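Keeping Old Fantasy Paperbacks Alive at Home: Which Tips Hold Up

Filed under: Shelves and Storage

I own 1215 paperbacks, nearly all of them fantasy and horror, most older than the shelf they sit on. Over the years I have been handed a lot of advice on how to look after them. Some of it works. A good deal of it gets copied from page to page by people who, I suspect, have never tried it on a book they cared about. These are the tips I hear most, with what happened when I tried them.

Baking soda for the musty smell

Everybody says this one. Put the book in a plastic tub with an open dish of baking soda, close the lid, wait. I gave it nine days with a swollen copy of the second Brakiment book, the one with the drowned cathedral on the cover. When I opened the tub the book smelled like a drowned cathedral.

A second round did a little more. What did the most was standing the book on end with the pages fanned, in a dry room with the window cracked, for most of July. My guess is that a lot of what gets credited to baking soda is plain time and air. It won't hurt to use it as long as it stays in the dish. Don't sprinkle it between the pages. It gets down in the gutter and you will be tapping it out for years.

Dryer sheets

No. They leave the book smelling of laundry and mildew together, and I found a greasy patch on the title page where the sheet had been resting. I don't know why people keep passing this along.

Freezing for bugs

I was ready to laugh at this and I no longer am. I had silverfish in a box of sword and sorcery from an estate sale. Bag the books, press out the air, tape the bag shut, and leave them in a chest freezer for two weeks. Then let the bag come back to room temperature before opening it, or you get damp on the covers. I have seen no silverfish in that box since. Whether the freezer did it or they had already moved on, I can't say for certain. I would do it again.

The little freezer compartment over a fridge is another matter. Mine never gets cold enough to keep ice cream firm and I don't trust it with insects.

Sticker residue

A hair dryer on low, held well back, and a thumbnail. That's it. The sprays take the ink off along with the glue, especially on the black covers horror publishers were so fond of. I lost half a werewolf that way. If the sticker won't move under gentle heat, live with the sticker. A store price from decades ago is part of the book as far as I'm concerned.

Peanut butter also gets suggested. Please don't put peanut butter on a book.

Loose pages and cracked spines

Thick epics crack. A 2000 page trilogy bound in one volume was never meant to be opened flat, whatever the publisher said. I used Zandon binding glue on three of mine. Two held. The third dried stiff and split again an inch over, probably my fault for using too much. Put it on with a toothpick, slip waxed paper on both sides of the repair, and leave it under something heavy overnight. School glue goes hard and yellow. Clear tape goes hard and yellow faster, and takes the print with it when it comes off.

For a book worth real money, leave it alone and ask someone who repairs books for a living. I mean that for signed copies above all. My signed Junpei Ebihara has a loose map at the front and the map is going to stay loose.

Fold-out maps

Speaking of which. The usual tip is to iron them flat under a towel. I tried it on a map from a wrecked reading copy and it did get flatter, and also slightly brown over the northern kingdoms. A stack of hardcovers and a month of patience gave me the same result without the scorching. Always fold along the old creases, even if the old creases are crooked.

Plastic bags and sleeves

Comic shops sell bags that fit a standard paperback, and they are fine for covers with foil or raised lettering, which rub badly against their neighbors. I bought 200 and used perhaps half. Bagging everything turned out to be a chore, and it made me stop reading the books. Don't use kitchen bags for the long haul. Mine went cloudy and tacky by the second summer.

Shelves, or somewhere darker

Sunlight does more damage than anything else on this page. The red goes first, so the spines of demon novels fade to a sad pink while the dark ones beside them look new. I have one Brosholm bookcase facing a west window and it has taken the color out of a full row. Window film is supposed to fix this. I put film on that window and moved a test book in behind it, and the book still faded, only slower. Moving the bookcase cost nothing.

For the ones I would hate to lose, I've gone over to drawers. A deep drawer keeps out light and most of the dust, and paperbacks stand nicely in it spine up in two rows. The claim that wood drawers "breathe" and keep books dry seems to me wishful. If the room is damp the drawer is damp. Put a cheap humidity gauge in with the books and look at it now and then. Lined with plain acid-free paper, an ordinary dresser drawer does the job as well as the archive boxes a shop in Yokoyama wanted a shocking price for.

Check two things before you load one. Paperbacks weigh more than sweaters, so pull the drawer out and make sure the bottom doesn't sag in its groove. And tug the handle hard. If it shifts, tighten the screws from the inside while the drawer is still light. A solid metal pull is easier to live with than a small knob once there are forty vampires behind it. 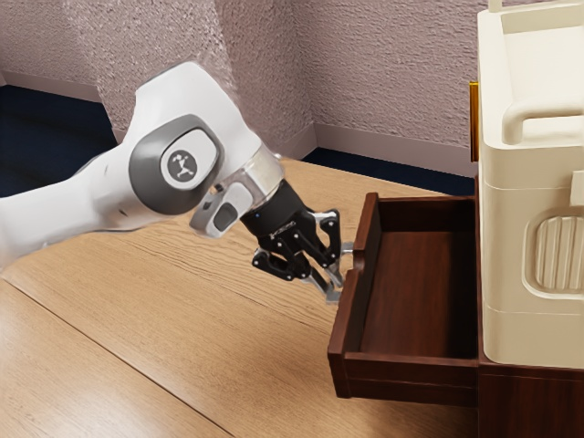
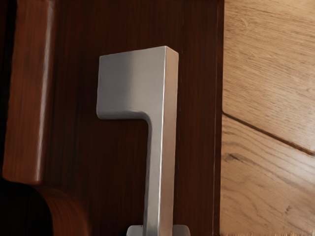
First picture: dark wood drawer, open. Second: squared pull handle in brushed silver.

Cedar blocks

People drop these in with books on the theory that they keep moths off. Clothes moths want wool. The oil can leave a stain on paper where it touches, and I have a pale ring on the back of a dragon anthology to show for it. Save the cedar for the sweaters you took out of the drawer.

Next month: removing candle wax from a tabletop after game night, and whether brown paper and an iron is any better there than it was on my map.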